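Halima Effiong
Long one tonight, sorry in advance. A few of you asked how we decide what counts as a fair pick in our bin trials, so I've put the kettle on and I'm going to try to write down the house rules as we have them now.

Halima Effiong
First rule, and the one I bang on about most: the bin does not move. If it creeps across the table over an afternoon, the morning's results and the afternoon's results aren't the same test any more. Clamp it, then mark a corner on the table with tape so you can put it back if somebody has to lift it off.

Halima Effiong
Second: write the item list before you start, and stick to it. We had a terrible habit of swapping out whatever was giving us grief (guilty, it was usually me). Now a swap means a new run with a new number. Jacobs wrote that one up on a Wednesday after a very long meeting and I grumbled for a month. He was right.

Halima Effiong
Third: mix your textures. Something stiff, something floppy, something see-through, something with an awkward shape. A bin full of tidy boxes will give you a lovely score and tell you very little about a real order.

Halima Effiong
Our log has 1,686 attempts in it now, and back in February we had to set aside 254 of them. The arm was fine! We just hadn't written down how the items were laid out at the start, so there was no way to compare them with anything. That hurt a bit.

Halima Effiong
Which brings me to the fourth rule: a start photo for every layout, from the same fixed spot, no leaning in with your phone. Stuvel's crew do theirs from 2 angles and I'm quite jealous, but one good one will get you most of the way.

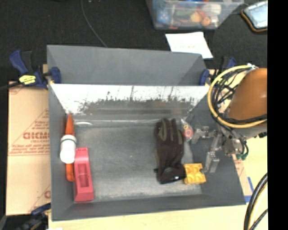 Carrot, bottle, glove and friends, with the clamps on and the gripper over the side wall.

Halima Effiong
Fifth, and please don't skip it: hands stay out of the bin while the arm has power. Even for a quick nudge. Even if the glove has folded itself into a silly shape. Stop the arm, call it out loud, wait for the other person to answer, then reach.

Halima Effiong
If you work differently I'd love to hear it, especially how you score a pick when two things come up together. We call it a miss, the Plarska folks call it a half, and I go back and forth. Replies are open, I'll read them over breakfast.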